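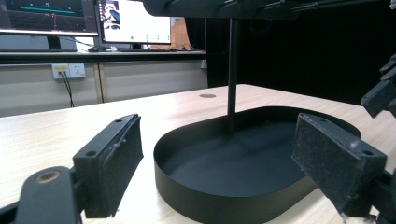

A light-colored wooden table.

FOR IMMEDIATE RELEASE
12/16/18

TIKKANEN MEMORIAL GROUP TO ADD CREMATION PLANNING PROGRAM AT ALL FOUR LOCATIONS

GININORA — Tikkanen Memorial Group announced today that it will offer a new advance planning program for families who choose cremation. The program, named Cladia, will be available at all four of the company's funeral homes after the new year. It replaces the separate price lists and contracts that each location has used until now.

Under Cladia, a person may set down his or her wishes in writing, select services, and pay in full or in monthly installments. The price of every service performed by Tikkanen is fixed on the date the agreement is signed. Charges from outside parties, such as newspaper notices, clergy fees and certified copies of the death certificate, are listed on a separate page and are not guaranteed.

"Families have told us that our paperwork was difficult to compare from one location to the next," said Anneli Nieminen, president of Tikkanen Memorial Group. "A daughter who lives across the county from her parents should be able to read the same agreement they signed, with the same terms and the same prices. Cladia gives her that."

The program was tested at the Gininora location beginning in October of last year. During the test period, 291 households met with a planning counselor. Of those, 65 asked to hold the meeting at home, and the company has decided to make home appointments a standard part of the program. There is no charge for a home appointment, and no purchase is required.

Three levels of service will be offered. The first provides for transfer of the deceased, required permits, cremation and the return of cremated remains to the family. The second adds a memorial gathering at a Tikkanen chapel, with printed programs and the use of the reception room for up to two hours. The third includes a viewing and formal funeral service before cremation, with a rental casket. Urns may be purchased separately at any level, and families may supply their own.

Agreements may be transferred between Tikkanen locations without a fee. A family that moves out of the service area may transfer the value of the agreement to another licensed funeral home that agrees to accept it. Funds paid in advance are held in trust under state law, and each purchaser will receive a yearly statement showing the balance.

Persons who hold an existing advance agreement with Tikkanen do not need to take any action. Those agreements remain in force exactly as written. Holders who wish to change to a Cladia agreement may do so at any time, and the full amount already paid will be credited — including any interest earned in trust.

The company also announced that it has chosen Bituvmont, a regional maker of memorial markers and niche fronts, to supply the outdoor columbarium now being built on the grounds of the Gininora chapel. The columbarium will stand along the east walk, next to the existing memorial garden. Niches will be sold with or without a Cladia agreement. Engraving of the name and dates is included in the price of each niche, while emblems and verses may be ordered at added cost.

"Many of the people we serve want a permanent place close to home where relatives can visit," Nieminen said. "We have not been able to offer that on our own grounds before. The work is on schedule, and we expect to hold a dedication in the spring."

To support the new program, Tikkanen has trained 11 members of its staff as planning counselors. Each location will have at least two counselors, and one will be available by telephone on weekday evenings. Counselors can also answer general questions about veterans' burial benefits, Social Security notification and the documents that families should keep on hand.

Tikkanen will hold a public information session at each location in the weeks before the program opens. Seating is limited, and guests are asked to reserve a place in advance. Dates and times will be posted in the lobby of each funeral home. A printed guide to the program may be requested by mail or picked up at any location during business hours.

About Tikkanen Memorial Group

Tikkanen Memorial Group is a family-owned provider of funeral, cremation and memorial services with headquarters in Gininora. The company operates four funeral homes and a monument showroom, and offers burial, cremation, advance planning and grief support services to families of all faiths.

Media contact:
Office of the President
Tikkanen Memorial Group, Gininora

###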